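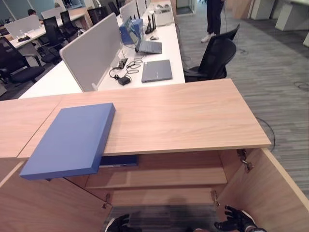

Home My tickets New ticket Knowledge base Log out

Hikine Facilities Desk
Subject: Cabinet doors in Bondarchuk room won't close right
Opened by: Radka Leka
Handled by: Svitlana Stasiv
Category: Furniture / storage
Priority: Low (changed from Normal)
Status: Closed

8:50 am - Radka Leka
Low wood cabinet at the end of the white desk row, Bondarchuk room. Right door won't stay shut. Push it closed, let go, it drifts back open an inch or so, sometimes more. Left door is fine on its own, but if you close the right one first then the left one rubs going past it. Been like this since we moved the desks I think. Not urgent but people keep walking into the open door. Also there's a shelf in there that rocks. Can somebody look?

9:15 am - Svitlana Stasiv
Got it. Couple questions before I come up.
Is it one of the Pleltinitz two-door ones or the older kind? Label should be inside, low down on one of the sides.
Does the door hit anything when it closes, or does it go all the way in and then come back?
What's in it right now?

9:30 am - Radka Leka
Pleltinitz, yes, found the label. Goes all the way in and comes back. Doesn't hit anything that I can feel. Inside is mostly the blue boxes, plus paper and some old binders on the bottom. I tried pushing the boxes farther in and the door still came open so I don't think its them.

9:35 am - Svitlana Stasiv
OK. Please take everything out before I get there, bottom stuff too. Can't level a loaded cabinet. Put it on a desk or wherever. Leave the doors on.

Will be up after 10.

10:20 am - Svitlana Stasiv
On site. Notes as I go, will clean up later (probably won't).

Both doors open by hand no problem. No cracks in the wood at the hinges. Right door top hinge: arm screw loose, turned it by hand almost a half turn. Lower hinge on the same side is tight. So the door is hanging a little off its top corner. That explains the rub with the left door. Does NOT explain the drifting, or not all of it.

Tightened top hinge arm screw. Closed both doors. Rub is less. Right door still drifts open.

Left door hinges checked, fine, left them alone.

10:30 am - Svitlana Stasiv
Level across the top, side to side: OK, tiny bit low on the right, wouldn't worry.
Level front to back: leans forward. Bubble clearly off. There we go. Door swings out because the whole cabinet tips toward the front.

Note the top is in two pieces with a seam over by the left. Level has to sit all on one piece, if you bridge the seam you get a wrong reading. I did it wrong the first time and was about to raise the wrong corner.

Carpet is the trouble here. Cabinet got dragged over when the desks moved and I think the back feet are up on a cable or a ridge or something and the front ones are down in the soft part. Looking.

10:40 am - Svitlana Stasiv
Nothing under the back. No cable. Just the carpet tiles not even, one has a raised edge right where the back right foot goes.

The feet are adjustable, four of them, you turn them from underneath. The front ones were wound all the way in, whoever set it up never touched them. Wound both front feet out 4 mm. Rechecked, front to back is good now.

Doors stay shut. Right one stays where you put it when it's half open too, which is how you know it's level.

10:45 am - Svitlana Stasiv
Gap between doors still wider at the bottom than the top. Cosmetic. Adjusted with the side screw on the lower right hinge, little bit at a time, close the door and look, open, again. Got it near enough even. Not perfect. If somebody wants perfect they can open another ticket.

10:50 am - Svitlana Stasiv
Shelf. Upper one sits fine. Lower one is the rocker. It's pushed farther back than the upper one, and one of the front pegs was a hole lower than the other three. That's it, that's the whole problem. Moved the peg up. Shelf sits flat.

One peg has a chewed end, still holds. Will order a bag from Truvasance, part is the 2000 series shelf peg, they come in clear bags. Not the metal ones with the rubber sleeve, those don't fit, we have a drawer full of them from last time.

11:00 am - Svitlana Stasiv
Done up here. Took some 40 minutes with the waiting for the drill charger, which I didnt need in the end, hand screwdriver only.

@Radka please don't load it heavy on one side for now. Heavy stuff low down. The hinge screw will hold better if the door isn't used as a handle to lean on. I saw how people get down to the bottom shelf in there.

Setting to Resolved.

11:25 am - Radka Leka
Thank you!! Doors are so much better. Putting the stuff back now.

1:40 pm - Radka Leka
Reopening, sorry. Right door doesn't go shut again. Different this time, it does not drift, it just stops short. Like it's touching something. I put it all back the same as before.

1:50 pm - Svitlana Stasiv
Stops short top, middle or bottom? Push gently at the top corner and then at the bottom corner and tell me which one is springy. Do not force it. I just set those hinges.

1:55 pm - Radka Leka
Springy at the top. Bottom goes in OK.

2:00 pm - Svitlana Stasiv
Something on the upper shelf sticking out then. Take the top level out and try again with nothing there.

2:10 pm - Radka Leka
OK took one blue box out and it closes. Put it back, doesn't close. So it's the box. But it was in there before??

2:15 pm - Svitlana Stasiv
Was it in there the same way around? Those boxes are longer one way than the other. Flat with the short side to the front should go all the way back. Turned, it probably doesn't. Also the old hinge was loose, so the door sat out from the cabinet a bit and you had extra room you weren't suposed to have. Now it closes where it should.

Measure the box and measure the inside, back panel to the front edge of the side wall. Not to the front edge of the shelf.

2:30 pm - Radka Leka
Don't have a tape. Used a sheet of printer paper. Short side to the front, box goes in with about a thumb to spare. Long side to the front, it goes in too but only if you shove the binders over. What does not work is when it's standing on its side and leaning, then the top corner comes forward and that's what the door hits.

So: flat = fine, on its side and leaning = no.

2:35 pm - Svitlana Stasiv
Right. Flat then. Or on its side but straight and pushed up against the wall of the cabinet so it can't lean.

Also, please keep boxes off the front of the cabinet top. If one hangs over the edge somebody opens a door, gets up, and takes it in the forehead. Back it up or put it on the desk.

2:45 pm - Radka Leka
Will do. Can I take the lower shelf out completly? Then the tall binders would stand up and I'd have more room up top for the boxes.

2:50 pm - Svitlana Stasiv
You can, it just lifts off the pegs. Tilt it, front edge up first. Leave the upper one in, it keeps the sides from bowing. Keep the pegs. Tape them to the shelf. Don't throw the shelf out or lean it in the hallway, bring it down to me and I'll put the room name on it.

3:10 pm - Radka Leka
Changed my mind, leaving the shelf. Binders lie down fine. Boxes flat, both doors close. Opened and closed them a bunch, no rubbing.

One other thing while you're here. Cables by the cabinet, on the floor on the right side and then the pile of chargers on the desk by the gray divider. Is that you or IT?

3:15 pm - Svitlana Stasiv
Floor cables if they're in a walkway, me. Chargers on desks, whoever owns them, then IT if they're orphans. Open a seperate ticket please or it gets lost in this one. Put "loose cable" in the subject so it routes right.

In the meantime anything loose on the carpet, coil it up and get it off the floor. Don't run it under the cabinet! I just got the thing level.

3:20 pm - Radka Leka
OK new ticket coming.

3:40 pm - Svitlana Stasiv
Notes for next time, same model:
- door drifts open: check level front to back FIRST, hinges second
- empty it before leveling
- level on one piece of the top, not across the seam
- front feet probably never adjusted
- rocking shelf: look at the pegs before blaming the shelf
- after fixing, load it and close the doors again before leaving. I didn't do this one

Pegs ordered. Will swap the chewed one when they come in, no need for anyone to be there, just leave the cabinet unlocked.

Closing.

3:45 pm - Radka Leka
It doesn't lock, there's no key for it. Thanks again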